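The tie policy

Lewis Pollock had run the cloth task at Lumbridge for 2 years and he did not like the new result.

The old method was simple. A person held the gripper, did the task a hundred times, and the policy learned from that. Quiambao had changed one thing. She threw out every demonstration where the person hesitated, and trained on the 40 that were left. Her policy beat his.

"It's a smaller set," he said. "It should be worse."

"It should be," she said, and went on eating her soup.

He read the paper from Brukmont again, the one that said hesitation was useful because it taught the policy to recover. He had cited it in three places. He went through his own demonstrations at half speed with a pencil and marked each pause. Most of the pauses were his. He had a way of stopping just before he closed the fingers, as if someone might call him from another room.

On Monday he came in before the heat was on and did new ones. He decided he would not stop — he would reach, close and lift, and think about it later.
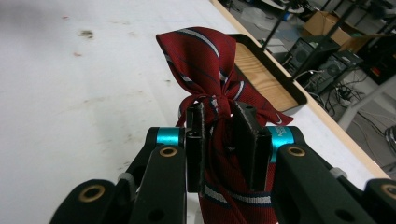

The tie, gripped. 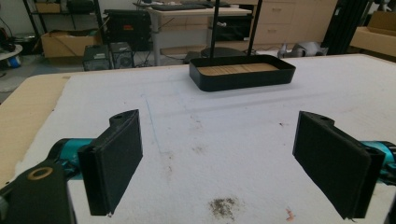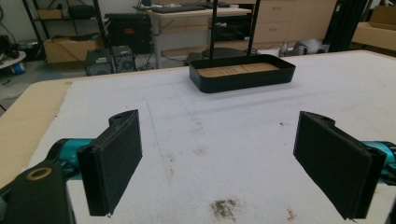 Fingers apart over the white surface, in both of these.

By noon his wrist hurt. Quiambao came in with her coat still on and watched him do one.

"You paused," she said.

"Where?"

"Before you started."

He put the gripper down. That part was never recorded, he told her. The log began when the hand moved.

"I know," she said. "I was wondering if it mattered."

He wrote the question on the back of the Brukmont paper and underlined it. Then he stood at the table with his hand on the gripper for a while, and she took off her coat.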